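Re: [drurkcombe-dev] bimanual pregrasp: hands close before both wrists report in position

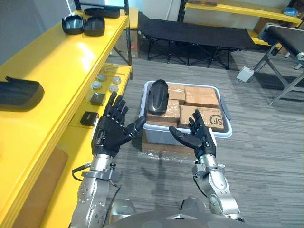
The sync barrier in the bimanual sequencer is the thing to look at first. As of the last release it waits on the trajectory controllers, and a trajectory controller reports success when its time runs out and the error is inside the goal tolerance, which on our config is wide. The hands have their own action server and know nothing about any of this. For a tote pick like the blue-gray one with the cartons packed into it, the pregrasp pose wants both hands open and facing each other with the gap between the thumbs still there, and the close command should not go out until both wrists have settled. On your config it goes out when the slower of the two timers expires. Those are different events.

Quoting the original message in pieces so I can answer in line.

> We are on the Costport branch, merged up to main last week. Both arms
> go to pregrasp fine. Then the left hand starts closing while the right
> wrist is still moving. It happens on some runs and not others. Log says
> both goals SUCCEEDED. Nothing in the log between that and the close.

The log is telling the truth as far as it knows. The right arm is finishing inside tolerance and then creeping the last bit. Set stopped_velocity_tolerance to something other than zero. Zero means "don't check" in that controller, which has caught several people, me included. After that the barrier will hold until the joints have stopped.

> Cycle time from pregrasp to contact is 463 ms on good runs and over
> 800 on bad ones. We assumed planner jitter and turned on the path cache.
> No change.

The path cache would not help. Planning is finished before that clock starts. What you are measuring is the hand controller getting a close, hitting the bin wall early on one side, backing off on the force limit and trying again. If you plot fingertip effort next to wrist velocity you should see the bump. Please post the plot if you do not.

> Second question. The perception node gives us one box for the whole
> tote and everything in it. When something long is lying across the top
> of the cartons, the top of the box jumps up and the grasp height goes
> with it. Is there a setting for this?

There is no setting. The box fit takes the highest points inside the footprint and has no idea what is rim and what is load. A glossy black part on top makes it worse, because the depth comes back with holes in it and the height changes from one cloud to the next. The same goes for clear tape on cartons.

What I did on our side was to fit the rim on its own. The Nurnine plugin has a plane fit that takes a ring-shaped mask. Give it the tote model, let it look only at the ring where the rim should be, and take grasp height from that. Keep the old box for collision checking so the arms still stay clear of whatever sticks up. It is two lines in the pipeline file plus the mask:

height_source: rim_plane
collision_source: cluster_bbox

Make the mask wider than you think you need. A narrow one loses too many points when the fingers are in front of the rim, and then the fit falls back to the full cluster without a warning. I have a patch for the missing warning and will send it separately.

> Also the planner sometimes puts an elbow near the shelf. We have the
> shelf in the world model as one solid block.

One solid block is safe but it closes off space between the boards that the arm could use, and it does nothing for parts that stick out past the edge of the shelf. I would split it into one slab per board plus the uprights, then pad each by your calibration error. Planning takes a little longer with more objects. We did not see it matter below 105 of them.

Order I would do things in: velocity tolerance first, then rerun with the path cache off so you have clean numbers, then the rim plane. Leave the shelf for last. If the early close is still there after the first step, send the bag with the controller state topics included. The Szczepańska driver does not publish them by default, so you need publish_internal_state set to true before you record.

The barrier itself should still be fixed in the sequencer so that it looks at wrist state directly. I have that on a branch and it passes the simulated tests, but I have not run it for long on hardware. I would like it in before the June release. Review is welcome, especially of the timeout handling, where I am not sure whether to abort both arms or hold position and report.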